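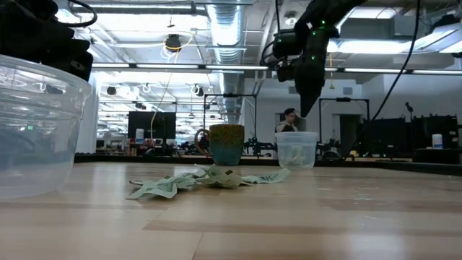

Crumpled paper slips, and a small crumpled green item in the cup, at a tabletop station on the Itetside floor.

Visit report: Prornex open floor, Itetside
Posted Monday, November 30, 2020

We have been putting together a plan for our first robot station at Birden since the spring. We pack small mixed orders by hand, and a good part of the work is picking up things that don't hold their shape: paper inserts, folded slips, thin bags, tissue. The quotes we had on file covered boxes and bottles very well and said almost nothing about paper. When Prornex opened its floor at Itetside to outside visitors, two of us signed up for the afternoon session.

This report is for the people at Birden who have to sign off on next year's equipment money, but we agreed to put it on the site because other small packing shops have asked us what we found.

Getting there and the general setup

Itetside is a plain building off the ring road. Parking is at the back, and the sign for visitors is easy to miss. The floor is one large open room with a high ceiling and a big silver duct down the middle. Desks and robot stations share the same space. People were at their screens while the visitors went around, and the noise level was lower than we expected. We could talk in a normal voice right beside a station.

The stations are built in black metal frames. I asked whether the frames were bought or made, and the answer was both: the first ones were bought as kits, and the later ones were cut and put together on site once they knew the size they wanted. The price difference was not large. What they saved was the wait for delivery.

The paper station

Most of our time went to the table shown at the top. It has a light wooden top, and on it were a few creased pieces of pale green paper, a glazed mug, a small clear plastic cup and a large clear container. A black gripper comes down from above, with a camera-like unit on the side of the arm. The task is to pick up crumpled paper and put it in the cup.

It sounds like nothing, and a person does it without looking. For a machine the flat pieces are the hard ones. A slip bunched up into a mound gives the gripper something to close on. A slip lying flat on the wood gives it an edge about as thick as nothing, and the fingers have to come down almost to the table to get it. The staff told us that most of their setup hours on this station went into that last bit of height above the table.

We asked about suction, since that is what two of our quotes were based on. Their view was that suction is fine for new, flat, coated sheets and poor for anything creased, because air leaks in along the folds. Our inserts are flat when they come out of the box and creased by the end of the shift, so we would probably need both kinds of tool, or a gripper alone and slower work. That changes the budget, and I come back to it below.

Clear plastic was the other point I wrote down. Clear cups and bins pick up reflections from the ceiling lights, and cameras can have trouble telling where the rim is. We use clear bins on every packing bench. Changing to solid-colored bins would cost very little compared with a better camera, and it can be done before any robot is ordered. I would like to do this in any case.

What it costs, and what the quote leaves out

Prornex does not sell from the floor, and they would not give us a price for a full station. They did talk openly about how they plan their own spending, and this was the most useful part of the visit.

The arm is the line everybody looks at. In their planning it is less than half of the total for a station's first year. The rest goes to the gripper, the camera, the frame, the table, the computer, cables, spare fingers, and the hours of whoever sets it up. They said the hours are the part that new buyers get wrong most often. A station that handles one product may be ready quickly. Each new product after that needs its own time, and it should be written into the budget from the start as a yearly figure.

On our side, the small parts line in the draft plan was set at $3,000. I went back through it with what we learned and priced the items one by one: spare gripper fingers, a second set of cables, mounts, clamps, lights, a replacement table surface. It came to $3,037. So the line was close to right, but the draft also expected it to pay for a stock of test paper and the new bins, and it will not stretch to that. I have moved those two to the bench supplies budget, where they belong anyway.

Cables deserve a mention. On the floor there were cables coming down from the ceiling and running along the arms and over to the tables. We had planned to bring power and network up from the floor at Birden. Carts and pallet jacks go through that area all day, so coming from above makes more sense, and it means paying an electrician for a longer job. We need a quote for this before anything else is ordered.

Lighting is similar. Itetside has long bright fixtures across the room, and even so the table surface shows bright streaks where the light reflects. Our packing area is darker and has one window that gets direct sun in the morning. The staff suggested that we tape out the space, put a table in it, and take photos every hour for a few days before choosing a spot. It costs nothing, and I have put it first on our list.

Space

I had brought a tape measure and was allowed to use it. I won't give their numbers here, but the space a station really takes is clearly larger than its frame. There has to be room for a person to stand at it, room for a screen and a chair, and somewhere to put clamps, stands and spare parts. Our floor plan showed the frame only. Redrawn with the extra room, the station no longer fits between benches as planned. It fits by the returns shelf if the shelf moves to the other wall.

The second vendor

Tosh had a table by the entrance and took questions from visitors. They rent stations by the month, with setup included and the option to buy later. We had not looked at renting at all. The monthly price they gave us is high if you run it for a full year, and fair if you only want to find out whether the job can be done. They would want to test with our own paper and our own bins, sent to them ahead of time. I liked that. A demonstration with the vendor's material tells you little about yours.

The points I would want in writing before we rent: who pays for worn fingers, who pays for a return visit if we change an insert, and whether the rent already paid comes off the purchase price. The person at the table answered yes to the last one, but the leaflet does not mention it.

What I would change in our plan

Move the purchase decision back and rent first, for a short fixed term, on the paper insert job alone. Keep the box and bottle work by hand for now. It is the easier job for a robot, but it is also easy for us, and it is the inserts that hold up the line.

Add a yearly line for setup hours. Get the electrician's quote for overhead power and network. Swap the clear bins. Redraw the floor plan with the returns shelf moved. Ask every vendor to quote for creased paper as well as flat, and to state the slowest acceptable rate along with the best one.

We still don't have a good answer on how much time one of our packers would spend looking after the station during a shift. Prornex said it depends on the work, and their own stations are used for development, so they could not give a figure that would apply to us. Tosh offered to put us in touch with a customer of similar size. I have asked for that contact and will add to this report when we have spoken to them.

Practical notes if you go: bring your own samples in a bag, wear closed shoes, and ask for the afternoon group. The morning group was larger, and from what we heard at the coffee table they had less time at each station.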